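Subject: Re: [house-and-linen] Folding on the bed or folding on the table
From: Carleen McAlister 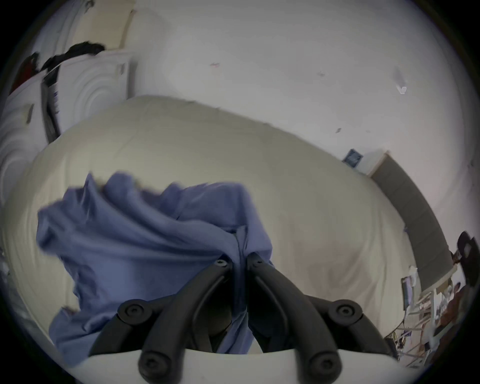

Thanks for the reply, Rosalie. I've gone back and forth on this since the spring, when we gave up the kitchen table for folding, and I think the bed wins in our house. The table is the right height but there is always something on it, and half the time I was folding round the post and the fruit bowl. A bed is wide and already clean. With a plain cream cover like this one you can see at once what still needs doing, and a crumpled blue thing doesn't get lost the way it does on our striped one. I've since bought a plain cover for the spare room and will do the main bed when the striped one wears out.

You wrote:

> I tried the bed for a fortnight and went back to the table. Two things
> put me off. The first is my back, as our bed is low and I'm bending for
> every shirt. The second is that soft surfaces don't let you press a fold
> flat. I do the body of a T-shirt, run my hand down it, and the duvet just
> gives underneath. On the table it stays where I put it. I'd also like to
> know what people do with the clean pile when somebody wants to go to bed
> before it is finished. Ours ended up on the chair for most of November.
> Rosalie Brunner

On the back, I agree, and I don't have a full answer. Our bed is an old one of my aunt's and stands fairly high, so I can fold standing up without much trouble. When I stay at my sister's, where the bed is very low, I sit on the edge and fold on my lap, then lay the finished things behind me. It is slower but it doesn't hurt.

On pressing the fold, I pull the duvet as tight as it will go first and tuck it in at the foot. That takes out most of the give. For shirts I also keep a large tray by the wardrobe and lay it on the bed. It is a Cletel one, meant for tea I think, and it takes a folded adult shirt with a bit to spare. Towels don't need it. They are heavy enough to lie flat on anything.

The order I do things in, for what it's worth:

Towels first, as they're quick and they clear the most space. Then bedding, which I fold with the door open so I can back out on to the landing with the long side. Then shirts and T-shirts, picked up by the shoulders and given one good shake before they go down. If you pick a shirt up by the middle you have to find the shoulders anyway, so you've handled it twice. Socks and pants come last and I don't fold them, I just pair the socks and put the rest in the drawer.

As for the pile at bedtime, I now only bring up one load at a time. If I start after supper it is done by nine. Anything left over goes back in the basket and down to the bottom of the stairs – never on the chair. We had a chair like yours and I moved it to the back bedroom, which solved it.

Someone asked last month about drawer dividers. I have the Wurkent ones, the set of 2, and they're fine for T-shirts stood on end but too shallow for jumpers. My drawers are 40 cm deep front to back and the dividers had to be trimmed with scissors to fit. Measure first. I still lay jumpers flat on the shelf, no more than four high, or the bottom one gets forgotten until the weather changes.

One question of my own. Does anybody have a reliable way with fitted sheets that doesn't need two people? I can do the corners, one tucked inside the other, but the long edge always comes out as a roll. At the moment I fold it in thirds, put it inside its own pillowcase and leave it at that.

Carleen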